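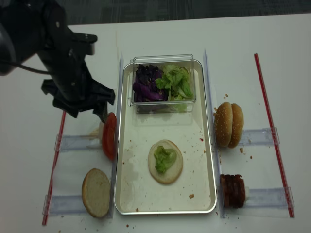

Burger assembly on the bench: lettuce is on the bun, tomato is waiting its turn.

I love a gadget budget meeting, I really do, but every one I've sat through makes the same mistake. We talk for an hour about the arm and then give the rest of the kit a single line called "accessories."

Look at how much of that table isn't arm! There's the tray, the tall clear dividers, the container for the lettuce and purple cabbage, and a clear rail for each of the bits at the sides. Somebody has to buy or make all that, and then buy it again when it cracks or goes cloudy.

When we were pricing a bench like this at Bridgate, Zhuoran Feng had a quote from Lellex for the holders at $1489 a set. I nearly choked on my tea. Then Chenxi Ye asked how many sets we'd want over 18 months and the answer was 2, plus spares (plus freight, which I'd forgotten completely). I still grumbled, but I signed.

And then there's food. If you want to try a job over 100 times, you're buying a lot of buns and tomatoes, and lettuce doesn't keep. Put groceries in the plan as their own line, with a name beside it. Same goes for cleaning time - crumbs get everywhere, and wiping down a tray is paid work.

So my view is pretty simple. Get the cheaper arm if you must, and spend what's left on the table around it. I'm told the August round at Virnia is already full of arms again, and I'll be asking who's paying for the tomatoes.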